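Wemon opens fruit exchange in Brosholm this October

BROSHOLM. The food cooperative Wemon will open a fruit exchange in the old post office of Brosholm in October. People who have more fruit at home than they can eat may bring it, and other people may take it without paying.
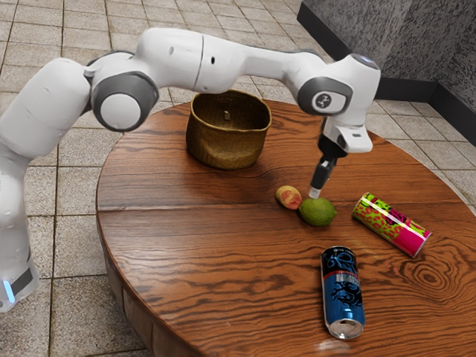 The exchange continues a trial in the nearby village of Estero, where residents brought 3,129 kilos of fruit during one season. Most of it was apples and plums from private gardens.

"We learned that people are happy to give, but they want a place which is close and simple," says Tahira Minhas, project manager at Wemon.

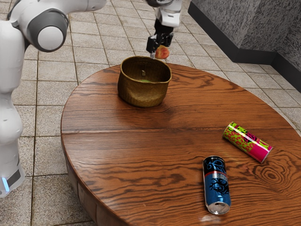

Reading time: 2 minutes

The doors will be open every morning from 8 a.m. until noon. Fruit should be whole and ripe enough to eat within a few days. Bought fruit is also welcome, for example limes that were left after a party.

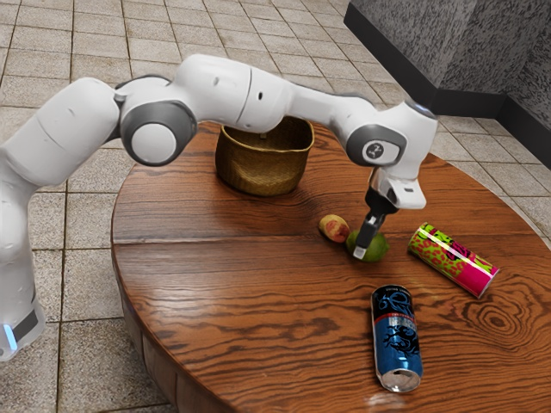 The Giraldo foundation supports the first year with a grant, and 666 households have already registered.

"My two apple trees give too much for one man," says Kauko Saarela, who took part in Estero.
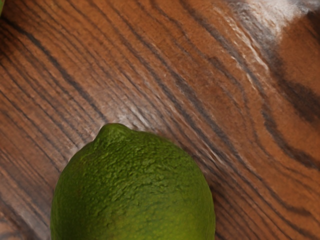
Registration is free and can be made at the Wemon office in Brosholm. Schools and restaurants are asked to contact Tahira Minhas before their first delivery.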